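One Drawer at a Time: Oana Pîrvu on the TV Console

Oana Pîrvu has been helping people sort out their living rooms for years, and when I ask where she likes to begin, she doesn't go near the closet or the bookshelves. She goes straight for the TV console.

"It's my favorite piece of furniture in any home!" she says, pulling up a stool. "Everyone walks past it, everyone puts something down on it. Your charger, your umbrella, whatever was in your hand when you came in. You learn a whole household from the top of it."

She and her business partner, Despina Moldovan, run Fondlow, and their client list has now reached 200 homes. Despina handles the bigger jobs, garages and attics mostly, and Oana gets the small stuff, and she loves the small stuff.
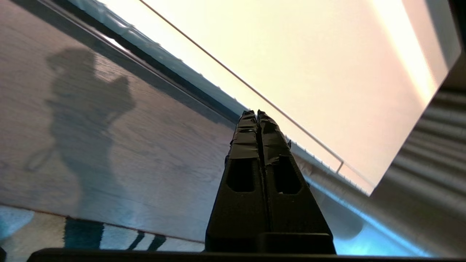 What should go in a console drawer?

Flat things you reach for every week, like spare cables and chargers, with the heavy or bulky items kept somewhere else.

"A shallow drawer is a gift," Oana says. "People complain that they're shallow, and I tell them great, nothing can hide underneath anything!" She likes to pull the drawer all the way open before she touches a single item, wipe it out, and only then look at what's waiting on top. Chargers get coiled in loose loops (she is firm about loose, tight winding makes her wince) and laid in with the plug end facing the front.

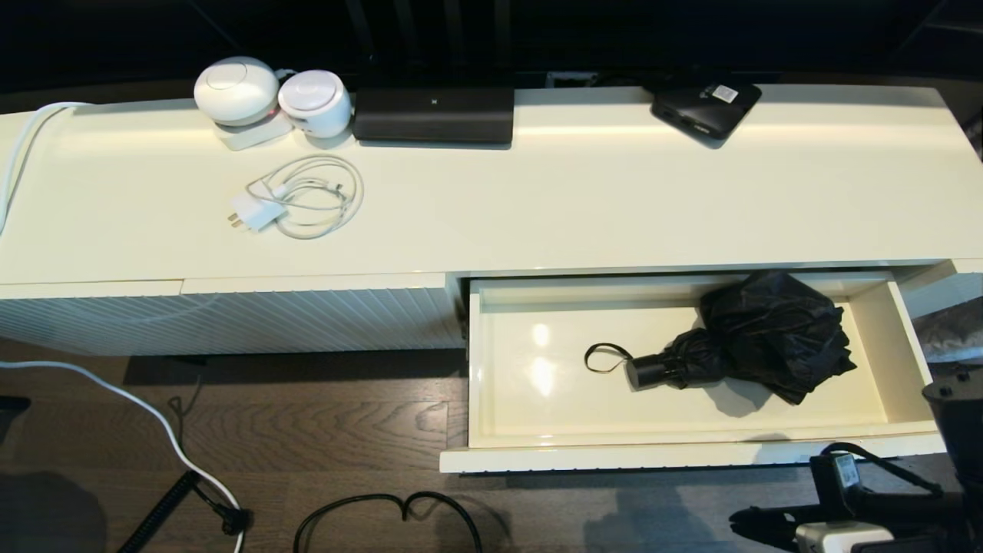 Then there's the question of what gets to stay out. Speakers stay, in her book, and so does anything with a cord running to the wall. "I leave the router alone. I'm not going to be the person who knocks out the internet at dinnertime." She prefers those pieces pushed toward the back edge, which keeps the front clear for dusting, and on a glossy cream finish you will be dusting. Ribbed doors need a soft brush along the grooves. She does hers while the coffee is brewing.

Umbrellas get her going more than anything. "Fold it, snap it, strap it, hang it by the door. A folded umbrella is too fat for most of these drawers and then the drawer sticks and you think the drawer is broken."
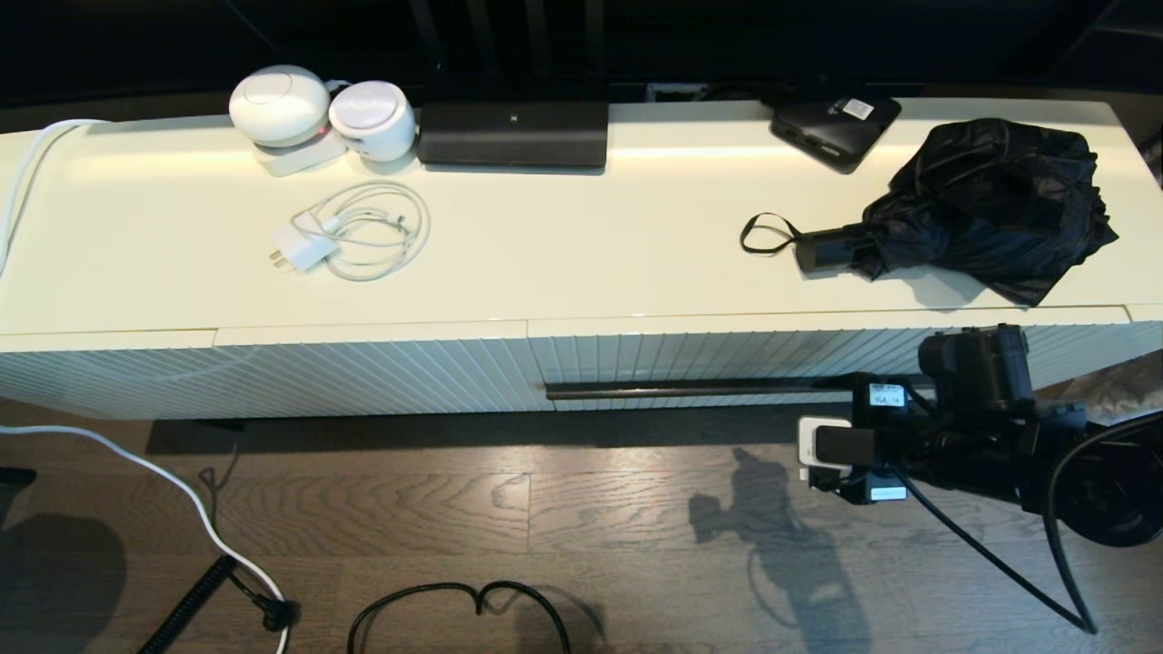 Umbrella, charger and speakers on top of the cream console.

Cords on the floor come last. Oana runs them along the wall and down behind the legs, and she sweeps before and after. A whole console takes her one unhurried evening, usually with the radio on, and she's already looking forward to the next one.

Comments (3)

Viorica Căpraru
I did my drawer last night after reading this and found two chargers for phones I don't own anymore. Loose loops from now on!

Wolfram Wunderlich
Does the soft brush work on painted wood? Mine has the same kind of grooves and the dust really packs in there.

Qianru Zou
@Wolfram I use an old makeup brush on mine and it's great. Go top to bottom.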